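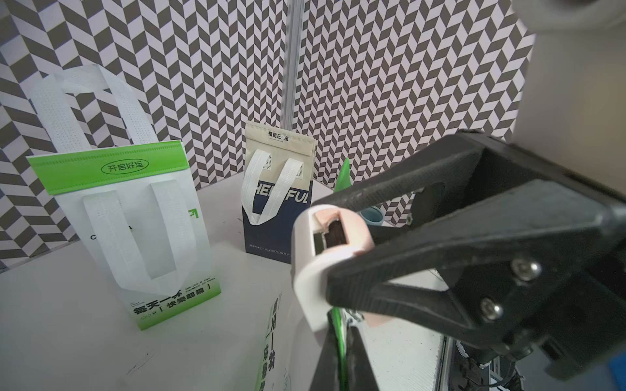

**Two arms grabbing the same bag?**

Club project, sorting small stuff into shopping bags. Arms keep heading for the same bag and teh handles snag. 119 runs so far. Ideas?
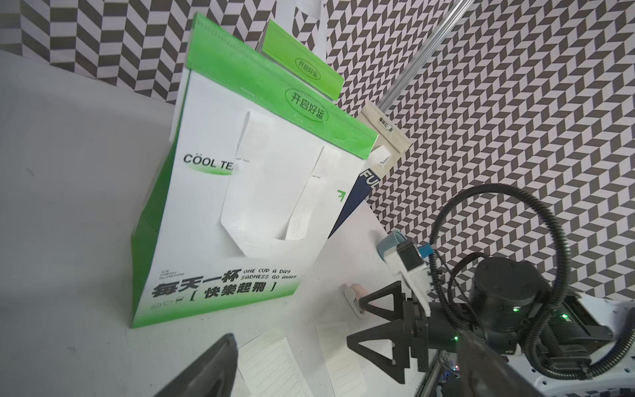 *Green and white bag, gripper open*

**Lamai Yimyam**
Lock per bag. One arm holds it, other waits. Our Bullo code does that, fine after 100 runs.

**Karkberg**
just slow it down

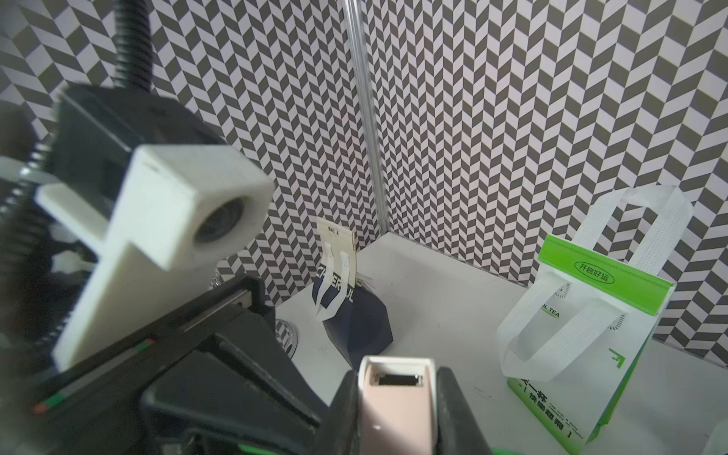
*Pink piece in the gripper, both bags behind*

**Goseseck**
Fold handles down first. Slowing wont help much.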